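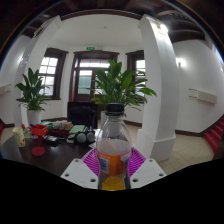 ¿Qué diferencia hay entre un limpiador concentrado y uno listo para usar?
El concentrado se diluye en agua antes de aplicarlo, en la proporción que indica la etiqueta. El listo para usar se aplica tal como viene. A igualdad de materia activa, el concentrado ocupa menos espacio de almacén y genera menos residuos de envase.

¿Cómo se calcula una dilución al 1:100?
Una parte de producto por 100 partes de agua. Para un cubo de 10 litros se miden 100 ml de concentrado. Se vierte primero el agua y después el producto, para limitar la espuma.

¿Qué significa el pH que figura en la ficha técnica?
Salvo indicación contraria, corresponde al producto puro a 20 °C. Una vez diluido, el valor se aproxima al del agua empleada. Los limpiadores ácidos se reservan para cal y restos de cemento; los alcalinos, para grasa. En mármol y terrazo sin tratar se recomienda un producto neutro.

¿Se pueden mezclar dos productos de la gama Dradis?
No. Las fórmulas ácidas no deben entrar en contacto con lejía ni con productos que la contengan: se desprende cloro gaseoso. Tampoco conviene reutilizar un pulverizador sin aclararlo antes tres veces.

¿Qué plazo de conservación tienen?
Hasta 79 semanas en envase cerrado, entre 5 y 30 °C y sin luz directa. Las diluciones preparadas se desechan al final de la jornada.

¿Dónde se encuentra la ficha de datos de seguridad?
En la sección Descargas, por número de referencia. El desengrasante Clegg es la referencia 171. Las fichas están en formato PDF - si falta alguna, puede solicitarse al almacén de Vultdale.

¿En qué formatos se suministra?
Botella de un litro, garrafa de cinco y contenedor de 1.000 litros. El contenedor se entrega solo con camión con plataforma elevadora y requiere acceso a pie llano.

¿Qué se hace con los envases vacíos?
Depende de la clasificación del producto. Los envases que hayan contenido productos con pictograma de peligro se entregan a un gestor autorizado o en el punto limpio - no se reutilizan para otros líquidos.

Última revisión: julio de 2020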